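The Slow Business of Drying a Brick
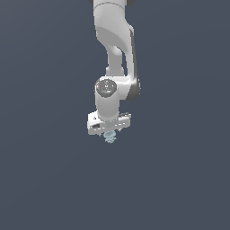 Why does a molded brick have to wait before it goes to the kiln? The water inside the clay has to reach the surface and leave at a pace the clay can stand, and a brick that dries too fast on the outside will crack before it ever meets a fire.

At the Nunddale brickworks the waiting takes up more floor space than everything else combined. The drying sheds run the length of the property, low and open-sided, with slatted walls that can be shut on the windward side. The kiln gets the visitors. The sheds decide how many bricks survive.

Freshly molded clay holds water in two ways. Part of it lies between the particles and keeps them apart, which makes the clay soft enough to shape. The rest sits in the pores that remain once the particles have come into contact. When the first kind leaves, the brick shrinks. When the second kind leaves, it gets lighter and changes color but keeps its size. Nearly all drying damage happens in the first stage.

Despina Georgiev has managed the sheds at Nunddale since 1988. She was trained on the molding table and moved to drying when the previous shed manager retired. Her method rests on a long steel rule, a balance, and a set of marked test bricks placed at the ends and the middle of each row. Two scratches are made in the face of every test brick, 100 millimeters apart, on the day of molding. The distance between them is measured each morning. When it stops changing, the shutters are opened.

"Before that point you are protecting the brick from the weather," she says. "After it you can let the weather do the work."

Wind causes more trouble than sun. A steady breeze across one face pulls that face inward while the rest of the brick stays as it was, and the result is a bow along the length or a crack across the bed. The rows are therefore set with gaps between bricks and turned once, when the arrises are firm enough to take a thumb without marking. Bricks at the ends of a row dry first and are covered with sacking.

Clay type changes the schedule. The works draws from two pits. The Fevaditz clay is sandy and pale, shrinks little, and will forgive a careless shutter. The Softić clay is finer and much stickier. It fires to the dark red that restoration architects ask for, and it shrinks enough that the molds for it are cut oversize. Fine clays hold more water and pass it more slowly, so the outside of the brick can be rigid while the core is still moving. Sand is added to open the body. Too much sand, and the corners crumble in handling.

Nataša Shehu, a materials engineer who has studied the works' rejected bricks, sorts drying faults by where the crack begins. A crack that starts at an edge and runs inward points to fast surface drying. A star-shaped crack in the center of a face usually means that the core shrank after the skin had set. A straight crack along the underside comes from friction: the brick tried to shorten and the board would not let it slide. A layer of dry sand on the board prevents the last of these.

Her most recent count covered a single batch of 851 Softić bricks molded in May for the Kumivier granary, where a gable wall is being rebuilt. Of those, 8 were rejected before firing, all from the same end of one row. A shutter there had a broken slat.

Artificial dryers have been considered. A chamber dryer with controlled humidity would cut the schedule sharply and allow molding through the winter. It starts with warm, saturated air, so that the brick heats through without losing water, and lowers the humidity in steps. The physics is the same as in the sheds. Georgiev has asked for a small chamber for special shapes, chiefly copings and large arch bricks, whose uneven thickness makes them hard to dry in the open.

A brick is ready for the kiln when its weight holds constant over two mornings. Any water left in the pores at that stage turns to steam during the early part of the firing, and a closed, fine-grained clay may burst. For this reason the kiln is held at a low heat with the dampers open until the vapor at the flue has cleared, and only then is the fire brought up.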